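Cable rules around teleop cells – what does your site actually enforce?

Forum > Robot cells and integration > Safety and housekeeping

ogilvie_t
We're writing up house rules for our cloth handling cells and I'm stuck on floor cables. The draft says nothing loose on the floor inside the marked zone while the arm is powered. The lab people say they'd never get any work done. What do other sites have in writing, and does anyone stick to it?

Idine_dgashi
We have it in writing: covered, clipped to the frame, or outside the line. Checked at the start of each shift, initialed on a sheet. It took from April to the end of summer before people stopped arguing. I'd keep your draft as is.

kettlebrook
Disagree with a flat ban. If you move the table twice a day, clipped cables get yanked, and a yanked connector at the arm base is worse than a loop on the floor. Our rule is that nothing crosses a walking path and nothing goes near a caster. Everything else is up to whoever runs the cell.

Idine_dgashi
"Up to whoever runs the cell" isn't a rule. You can't audit it.

kettlebrook
You can't audit a sheet that people initial without looking, either. I've read 70 of those in a row with the same pen and the same slant.

ogilvie_t
Fair points both. What about casters? Ours are on wheeled bases and the draft only says "locked."

mlynch_trirov
Locked and checked by pushing on the frame, not by looking at the lever. Also write down who is allowed to unlock them. We name two people per cell.

For the cloth itself, our sheet says one item on the table at a time, tags left on, and the operator's hands stay off the table while the gripper is closed. The tag part gets skipped a lot. People cut them off because they snag, and then the towels no longer match the ones at the other sites. 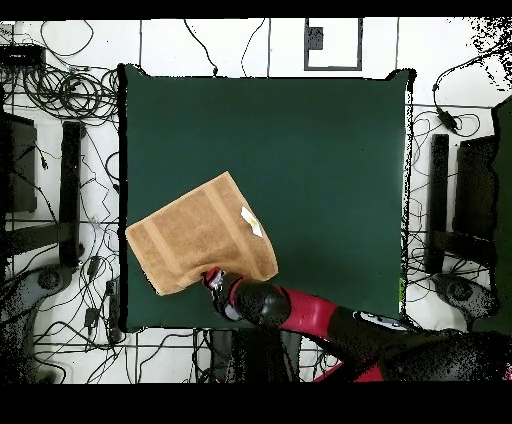

Osian Dafis
Cell lead, Moriarty
Posts: 1,088

I'm with kettlebrook on the ban and with Drita on the sheet. Our floor has coiled cable beside the table and more running under it, and I wouldn't pass that under the draft. I also wouldn't stop a session over the coil. The run under the table I would, with a wheeled base that close.

What we ended up with is 5 lines on a card:
Cables out of walking paths and 9 inches clear of any caster.
Spare length coiled and tied.
Power adapters fixed to something, never hanging.
Casters locked, push test done.
Table clear except for the item being handled.

The third one fails most often – usually on the side you don't walk past.

Idine_dgashi
Nine inches from where? The wheel or the edge of the base?

Osian Dafis
The wheel. It should say so. I'll fix the card.

kettlebrook
I can live with that list. I'd drop "tied" though, ties get cut and left on the floor.

mlynch_trirov
Hook and loop straps. Put it in the rule.

ogilvie_t
Taking most of this. The next draft splits cables into walking path, under table, and spare length. Will post it when our safety lead has read it.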